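What I've been watching: Uldale, season two

02/03/2020

Okay, I finished it. All 14 episodes of Uldale, in six evenings, and I have slept badly ever since. A few of you wrote in after the last newsletter to ask if the new season was worth picking up again, and my answer is yes, with one big complaint that I'll get to (no spoilers past episode three, I promise).

Quick catch-up if you dropped off. Season one ended with Inspector Mwakalinga on the ferry, the lighthouse dark behind her and the ledger missing. The new season picks up 80 days later in Gornis, the mainland town we'd only heard people grumble about. I was nervous about leaving the island — half of what I loved was that awful harbor and everybody knowing everybody's business — but the move works. Gornis has a dog track, a closed cinema and a mayor who smiles way too much, and I would happily watch a whole show about the dog track.

The best thing in it is Leonora Malabanan as the new coroner. She gets maybe two scenes in the first episode and I was already leaning forward on the couch. There's a bit in episode three where she eats a sandwich and listens to somebody lie to her, and it goes on forever, and it's wonderful! 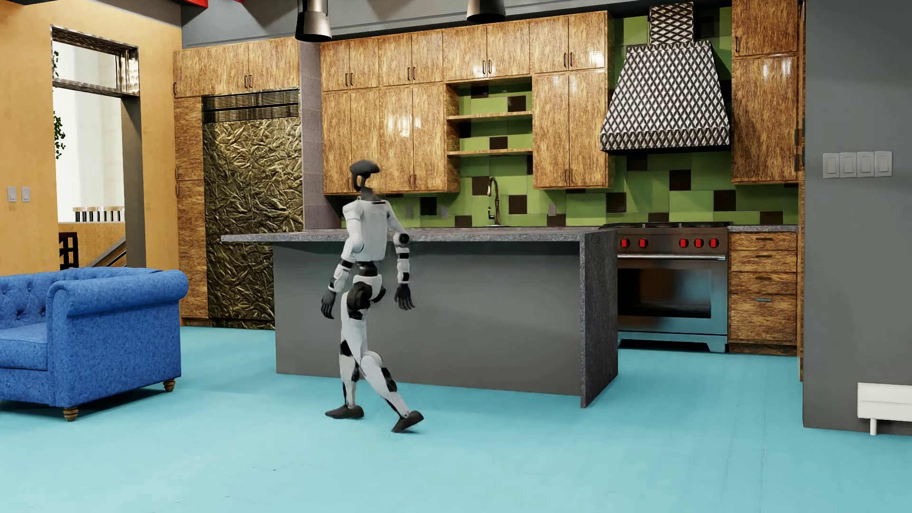 A humanoid robot in a computer-rendered kitchen.

Now the complaint. The flashbacks. Somebody decided we needed to go back to 1591 and see how the Skeslow family got their land, so every couple of episodes the story stops dead for ten minutes of candles and muttering. The costumes are gorgeous, sure, but I kept checking how much time was left. My sister loved those parts and says I have no patience, so you may want to ask her instead.

Esmaeil Shahbazi wrote the last two hours himself and you can tell, because people start talking over each other again and the jokes come back. I won't say who ends up with the ledger. I guessed wrong twice.

Season three is supposed to start filming in April. Next time I'll get to the submarine movie you all keep emailing me about — I've only seen the first half so far, so please don't tell me who's in the torpedo room.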